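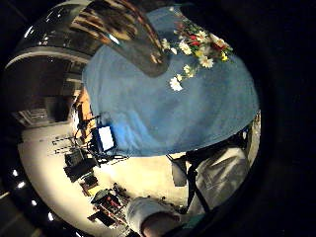 Daisies against light blue cloth.

Zivley Home Arm, second version, reviewed by Kristaps Kļaviņa

I ran the Zivley for 9 evenings in December to see if it could take over the table chores. It wipes a bare surface well and stacks plastic cups. Cloth is where it falls down. It pulled a tablecloth straight on one side and dragged the other side off. The older Erkix did the same and cost less.

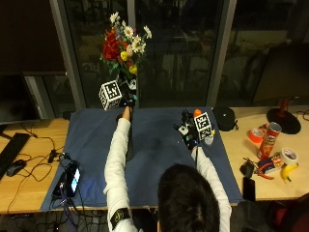 Flowers are the job I would most like to hand over, and the Zivley can't do it yet. It grips a stem too hard or lets it drop. A bouquet like this one, red roses to one side and daisies up top in a dark vase, still needs a person reaching across the table. The banana and the rolls of tape I would trust it with.

Price is 490, plus 85 for the soft fingers. Buy it for wiping. For anything else, wait.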